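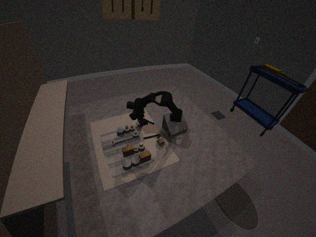
My teeth stopped hurting when I chewed on the other side, so I thought the hole had closed up by itself, one reader in fourth grade wrote to us. Many kids believe this. A hole in a tooth does not close. The pain can go away for a while, but the hole is still there, and it needs a dentist.

What is a tooth made of?

The outside of a tooth is called enamel. Enamel is the hardest thing in your whole body. It is harder than bone. Under the enamel is a softer layer called dentin, and in the middle is the pulp. The pulp has nerves and blood vessels in it. Nerves are what let you feel pain, and heat and cold too.

Enamel has no living cells in it. A broken bone can grow back together, and a cut on your knee can make new skin. Enamel can't do either one.

How does a hole start?

Your mouth is full of bacteria. They are much too small to see. Some of them do no harm at all. Others live in a sticky film on your teeth called plaque. If you run your tongue over your teeth in the morning and they feel fuzzy, you are feeling plaque.

The bacteria in plaque eat sugar. They get it from candy and soda, and they also get it from crackers, bread, raisins and juice. When they eat, they make acid. The acid pulls minerals out of the enamel. After you finish eating, your spit slowly washes the acid away and puts some of the minerals back.

This goes on every day in everybody's mouth. Trouble comes when the acid is there too often. A kid who sips juice all afternoon has acid on their teeth all afternoon. A kid who drinks one glass with lunch gives their spit time to work.

At first the weak spot may look chalky and white. At this stage it can sometimes get strong again, with help from fluoride. Once the surface breaks, you have a cavity. Cavity is just another word for hole.

Why doesn't it hurt right away?

There are no nerves in enamel. A small cavity can be there for months before you notice anything. When it gets down into the dentin, cold drinks or sweet things may sting. If it gets all the way to the pulp, it can hurt a lot.

What does the dentist do?

The dentist looks at each tooth with a small mirror, and may take an X-ray to see between the teeth. If there is a cavity, the dentist numbs the tooth, cleans out the soft part and fills the space with a hard material. You might feel some pushing. Your lip may feel fat and strange afterward, so be careful not to bite it until the numbness is gone.

What about baby teeth?

Baby teeth fall out, but they still need care. They hold the place for the grown-up teeth growing underneath. A bad cavity in a baby tooth can cause an infection.

How to brush

Brush 2 times a day, for 2 minutes each time. Do the fronts, the backs and the tops where you chew. Tip the brush a little toward your gums. Spit out the toothpaste when you are done. Floss between any teeth that touch, and ask a grown-up to help if your fingers get tangled.

Words to know

Enamel: the hard outside of a tooth
Dentin: the layer under the enamel
Pulp: the soft middle of a tooth
Plaque: a sticky film with bacteria in it
Cavity: a hole in a tooth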